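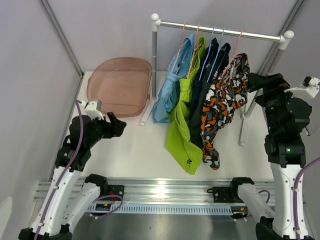
Workshop > Notebook > Puvham ferry house > Windows

Wednesday, 7:40 a.m.

Ferry house, river side, upstairs. Sash no. 3 is out and on the bench, and it's the best one yet! Whoever built these knew what they were doing. The joints at the bottom rail are still tight after all that weather coming straight up the channel, and the pegs came out with a few taps (kept them, they're in the coffee can with the others). I was ready for another mushy corner like the one in the ticket office and there's hardly a soft spot on it. Pushed an awl in all along the rail and it only sank in one place, near the left-hand horn, maybe the depth of a fingernail.

Old putty: hard as a dinner plate on the outside, chalky underneath. Steam box for the whole sash, then the pull scraper while it's still warm. Do NOT rush the top corners. I lost a pane that way last month and it was one of the wavy ones.

The glass. Held each pane up to the window before labeling it, and the two upper ones have that lovely ripple you only notice when you move your head. Guests are going to lie in bed in that room and watch the water bend. Those go back exactly where they came from, same way up. Labels are on the tape, U-L, U-R, L-L, L-R, as seen from inside the room. (From inside! The ticket office labels were done from outside and it cost us an afternoon.)

Paint layers, from a chip off the meeting rail, working from the wood out: a thin gray primer, a dark green, another dark green, a cream, then white on white on white. So the river side was green for a good long stretch. I'd only seen the cream on the landward windows, which makes me think the green was the ferry company's color and only the side facing the passengers got it. That's a guess, but what a nice one. Going to take a chip off the landing door to see if the same green turns up there. If it does, I think the front door should go green again and the booking page picture should be retaken.

Lead: assume yes on all of it. Wet scraping only, plastic down, suit on, bag the chips at the end of the day and not the next morning.

Epoxy trial at the horn: used the Zuccaro two-part, which I've been wanting to try against the one we always use. Mixed small. It stays workable a lot longer and it doesn't slump, so you can build an edge with it and carve it back while it's still a bit cheesy. Very pleased. The color is horrible but it's all going under paint. Want to see how it sands before I say anything more.

11:15 a.m.

Sands beautifully. Feathered right out to nothing at the wood. Ordering more.

Weights. Opened the pocket on the right side of the frame and found both weights still hanging there, cords rotted to hair. Cast iron, with numbers on them, and the left one says 1032 plain as anything. I first took it for a weight, then a date (a very optimistic one), and now I suppose it's a pattern number from the foundry. The right one is too rusty to read. Brushed it, oiled it, still can't. Kitchen scale won't take either of them. Bring the hanging scale from the boat shed.

In the bottom of the pocket: sawdust, a wasp nest, one marble, and half of a ferry ticket! Pink card, torn across. It reads PUVH and below that RET, so Puvham, return. It's in an envelope in the top drawer. I would love to frame it for the upstairs hall next to the timetable from the Ova, if the timetable ever comes back from being cleaned. The Ova ran until the bridge opened and the ferry house was shut up after that, so the ticket can't be later than her last season. More likely it went down the gap while someone was leaning on the sill waiting for the boat.

Cord: have 200 feet of the waxed cotton on the shelf. Plenty for the river side. Need to measure again for the stair window, it's taller than it looks.

Linseed putty, new batch, kneaded it well and left it under the damp cloth. Too sticky this morning, much better by now. The trick of adding a little more whiting and then walking away from it really does work.

3:30 p.m.

Primed the bare wood, oil primer, thinned for the first coat. Brushed it into the glazing rabbets until they stopped drinking. End grain twice. Leave until tomorrow at least, Friday would be safer.

Hardware. Sash lock cleaned up like a dream, it's brass under all that white. Soaked it in the crock pot with dish soap, paint came off in one skin. The lifts are a later set with crosshead screws. Ravari still lists a plain hook lift that matches the pair in the ticket office almost exactly, so price up enough for the whole river side.

To ask at the site meeting:
- are we allowed to put draft strip in the parting bead groove on the listed side, or only on the landward side
- does the guest room need a limiter on the lower sash, and if so can it be the little brass stop and not the cable kind
- who has the key to the landing door (want my chip!)

Budget line for windows still has 1000 left in it. Glass is the only thing that worries me. One more cracked pane and I'm buying salvage.

Next: no. 4, the one with the swallow nest over it. Check if they've gone before going up the ladder.

17 shares
4 comments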